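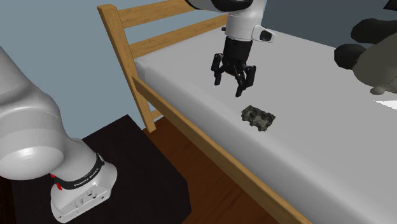 Figure 1. Bedroom scene in the simulator, gripper open over the mattress, small grey object below.

Nerken simulation licence — progress report, August 2019
Prepared by Signe Holmgren for Embla Løken

Work this period covered the household scene pack supplied with the Nerken trial licence. The bedroom scene loads with the Franka Emika arm mounted on a dark platform beside the bed. We ran 106 pick attempts on the small grey object; 60 ended in a stable grasp. Most failures were slips on closing. The object's surface is irregular and the default contact settings treat it as smooth.

Two faults were logged with the vendor. Joint limits reset when a scene is reloaded, and the wrist camera feed drops when rendering runs on a second display. A patch for the first has been received and is under test. The second remains open.

Set-up of a new scene takes about 4 hours, mainly spent on collision shapes. The vendor's manual does not cover this step — Dodthorpe has agreed to share its notes.

Spending is within the approved amount. We request that the trial be extended to cover the kitchen scenes before a decision on purchase.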